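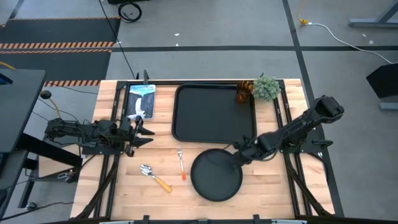

Kemolthorpe College | Department of Household Studies | Tableware and Layout Section

Last updated 9/6/18
Shares 2 | Comments 0

About the section

The Tableware and Layout Section keeps the department's stock of ordinary kitchen and table items and decides how they are set out for practical work. It forms part of Household Studies and shares the main workshop on the Pumcombe site with the rest of the department. Josefien Wouters is head of section. Derek Penrose is responsible for the stores and the item register.

The stock is made up of things found in most homes: frying pans, trays, shallow dishes, cups, cutlery, paperback books and artificial plants. Items are bought singly from high street shops. Matched sets are avoided, as a household table seldom holds one. Spoons and forks with coloured handles are preferred to plain metal, because they show up better against pale wood. The register currently lists 373 items. Those that are chipped, bent or faded are marked in the register and withdrawn in April.

Layouts

A layout is a written list of items with a position for each. Most are built on a large black tray, which stays towards the back of the table. Smaller pieces such as a cup or a plant go next to it or behind it, and the front half of the table is kept for the pan and the cutlery. A book may be added at one corner. Positions are given in words ("left of tray, near corner") and no measurements are taken. Small differences between one setting and the next are accepted.

Dishes may be placed on the tray or directly on the wood. The list states which. When a dish is on the tray, anything tall goes behind it.

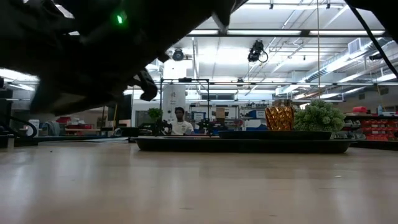 Dish on the black tray, cup and green plant behind.

Artificial plants are used in all layouts. They hold their shape, need no water and can be wiped with a dry cloth. The dense, rounded types have lasted better than the leafy ones, which shed at the stem – the stores still hold several of the latter and they remain in use.

Past layouts are kept on file under the Tokarz numbering, which was adopted when the section was set up. The file has reached 1670. Numbers below 100 were drawn up for the old, smaller tables and should not be used without checking that the items still fit the list.

The room

The workshop is a large open room with white walls and an exposed ceiling. The ducts and pipes are left uncovered and the lighting is overhead. It is bright, and the pale tabletops pick up some reflection, so shiny cups are turned until the glare is acceptable. Tables have light wooden tops, wiped down at the end of each session. Oil and wax polish are not used on them.

Bags and coats stay off the tables. Items in use stay on the table until the layout has been signed off, after which they go back to stores in the order of the list.
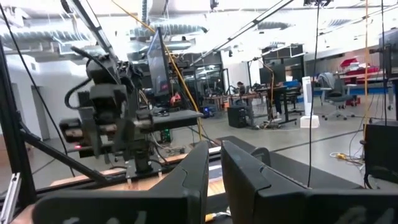 Borrowing and enquiries

Other departments may borrow from the stock for up to 2 weeks. Requests go to Derek Penrose with the register number of each item. Glass is lent only in its original box, or in a Wenetti carton from the stores. Breakages should be reported on return – there is no charge, but the register has to be corrected.

Suggestions for new layouts are considered by Josefien Wouters. They should be sent as a plain list, tray first, and should use items already in the register.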